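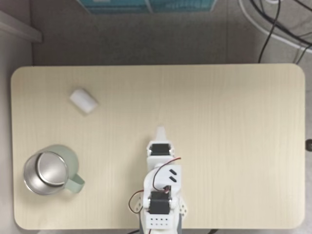 Robot Rules: How to Share a Table With a Robot Arm

Hi again! Last time I wrote about robots that swim, and lots of you wrote in to ask about robots that sit on a desk. So today I'm talking about robot arms, the small kind that some schools and clubs have, and the rules people follow when they use one.

Yes, rules. I know, I know. But I think these are pretty interesting, because most of them come from one simple fact: a robot arm doesn't know you're there. Your dog will stop if he bumps into your leg (mine says sorry with his whole face). A simple arm just goes where its program sends it. If your fingers are in that spot, it will try to go there anyway.

Rule one: know how far it can reach

Every arm has a space it can get to, and grown-ups who work with robots call this the work envelope. It has nothing to do with mail! Try it yourself. Sit in a chair, keep your bottom on the seat, and stretch your arm out in every direction. All the places your fingertips can touch make up your own work envelope.

At the Trivholm Makers' Room, where I help out in the summer, we put tape on the table to mark how far our practice arm can go. It reaches 40 centimeters, so our tape line is 3 centimeters farther out than that. When the arm is switched on, hands stay on your side of the tape.
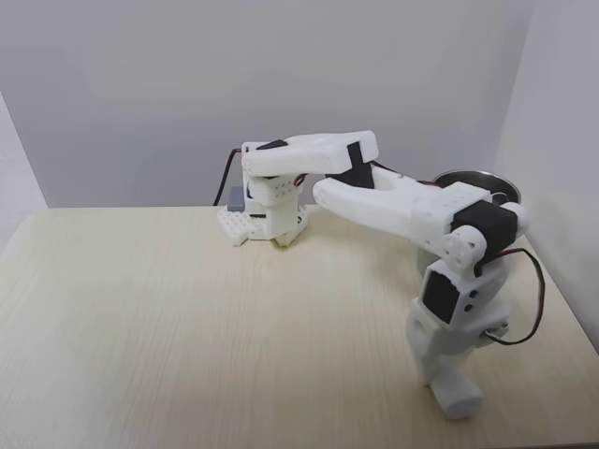
A long reach! The arm bends at its joints to get the gripper down close to the tabletop.

See how the arm is folded up high in the middle? A bent arm can look short. Then it straightens out and suddenly it's a lot longer than you thought, so always think about the stretched-out arm and never the folded one.

Rule two: watch out for the pinchy places

The gripper looks like the part that would pinch you, and it can. But the joints can pinch too. Think of the hinge on a door. When two parts fold toward each other, the gap between them gets smaller, and that's a bad place for a finger. Long hair gets tied back, and dangly sleeves and necklaces get tucked in.

Rule three: know where "stop" is

Before you start the arm, point to the stop button or the power switch. Really point to it, with your finger! In our room you have to say "stop is here" out loud, and everyone feels silly the first time. One person should always be close enough to reach it.

Rule four: think about what's on the table

What could the arm knock over? What could spill? Drinks don't belong next to motors and wires, and glass doesn't belong there at all. If a robot is practicing with a cup, use an empty one that won't break.

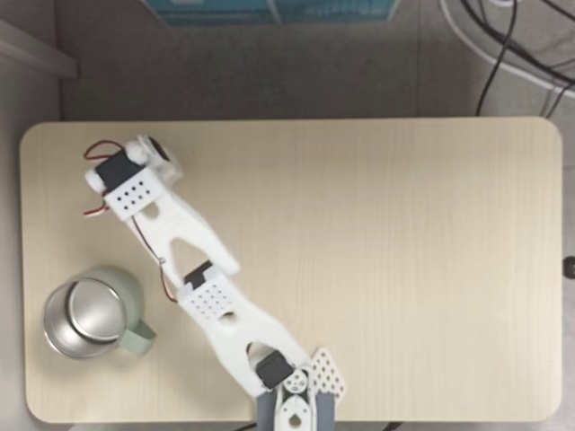 One arm, one mug, and lots of open table on the right.

Loose wires count as well. An arm needs some slack in its wires so it can bend, but you should check that they can't snag on anything when it moves.

Do real factories have rules like this?

They do, and theirs are much longer. Big industrial robots are often kept behind fences, and opening the gate makes the robot stop. There are also robots built to work close to people, and those have to follow rules about how fast they can move and how hard they can push.

Your turn

Draw a table from above, put a robot arm on it, and color in everywhere it can reach. Then add your own tape line and a big stop button. Bring your drawing to the Makers' Room by 27th July and I'll pin it up on our wall. In August we'll be talking about robots that sort things!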